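Minville Household Textiles Survey: Data Card

Version 2, released in October

Summary

This dataset records what households in Minville told us about the bed linen, towels and everyday clothing they own, how often they wash them, and how long they keep them before replacing them. It was prepared by the Simões Centre for Domestic Studies and may be used for teaching, research and local planning.

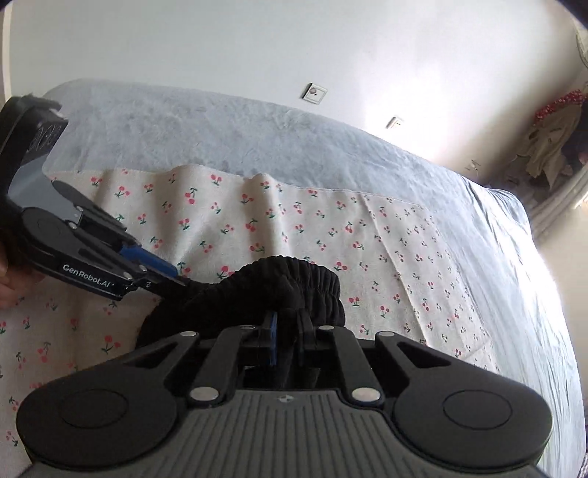
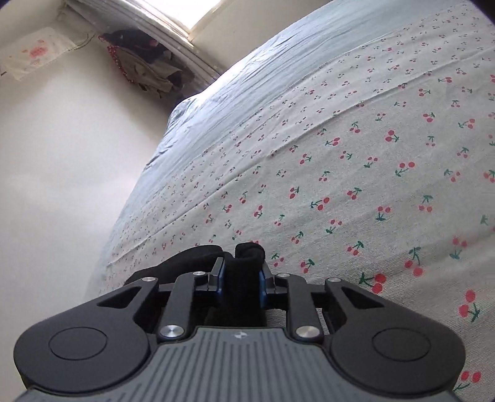 Bedding printed with cherries.

Contents

The release holds 1,000 item records from 327 households. Each record refers to one article, such as a fitted sheet, a blanket, a pillowcase or a pair of trousers. Of these records, 723 carry a full washing history for the four weeks before the interview. The remainder give only the age of the article and the owner's own view of its condition.

Files

items.csv: one row per article
households.csv: one row per household
codes.txt: the meaning of each code used in the two tables
changes.txt: corrections made after the first version

The two tables are joined by the field house_id. Text is stored as UTF-8 and missing answers are left blank. A zero in wash_count means that the article was not washed in the period; it does not mean that the question was missed.

Main fields

article: type of item, from a fixed list
fibre: main fibre as printed on the care label, or "unknown" where the label had been removed
pattern: plain, striped, checked, floral, fruit or other
age_years: age of the article in whole years, as stated by the owner
wash_count: number of washes in four weeks
drying: line, indoor rack, tumble dryer or mixed
next_use: what the household expects to do with the article when it is worn out

How the data were gathered

Interviews were held in the home by trained staff of the Centre. Households were drawn from the town's address list, with the Stendutside district sampled at twice the rate of the others so that its older terraced housing could be studied separately. Users who wish to report figures for the whole town must apply the weights in the field w_town.

Known limits

Ages are rounded and tend to gather at five and ten years. Households that use a launderette often could not separate one load from another, and 59 records have been marked for this reason in the field load_flag. Student lodgings were left out. Second-hand articles are dated from the day they entered the household, so their true age is not known.

Privacy

Names, addresses and dates of interview have been removed. Household size is grouped at five or more. Users must not try to identify any household.

Terms of use

The data may be copied and adapted for non-commercial purposes provided that the source is stated. The preferred form is: Simões Centre for Domestic Studies, Minville Household Textiles Survey, Version 2. Commercial users should apply to Vuserach, which manages licences on behalf of the Centre.

Corrections

Errors should be reported to the data office at the Centre, giving the item number and the name of the file. Accepted corrections are listed in changes.txt and included in the next release.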